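Learning the big marimba part, one bar at a time

So I finally have the whole first movement of Solís under my hands! If you've been reading since June you'll know how many evenings have gone into this thing. It's 400 bars long, it hardly ever repeats itself the same way twice, and I love it more every week.

The change came when I stopped starting at the beginning. I used to play from the top, trip somewhere on page three, and go back to the top again (I know, I know). Page one was gorgeous and page 11 was a swamp. Now I begin with the last line, play it slowly until it feels boring, then add the line before it. You're always moving toward music you already know, and that feels wonderful, like walking downhill on the way home.

I've also gone back to soft mallets for practice. They're quieter, so I can play after dinner, and I hear the tuning of the chords so much better without all that click on top. The low rolls in the middle section finally sound like one long breath to me. Hard mallets come out again the last few days before I play for people.
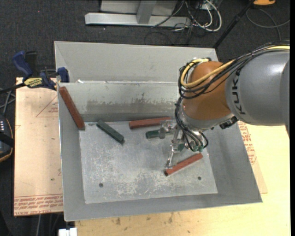

Jonatan Solheim wrote to me after my last post to say he does the reverse, hard mallets all the way through, and that soft ones let him get away with sloppy timing. I tried it his way for an evening and he has a point! My left hand was late on nearly every jump. So now I do ten minutes with the hard ones first, with the metronome on, and then switch.

Next up is the slow movement, and I'm a bit scared of it. There are four-note chords held so long that you can hear every uneven stroke. Yolotzin Meléndez has lent me her copy with all her stickings penciled in, and some of them are so clever I laughed out loud when I got to them. I'm starting from the last line tonight.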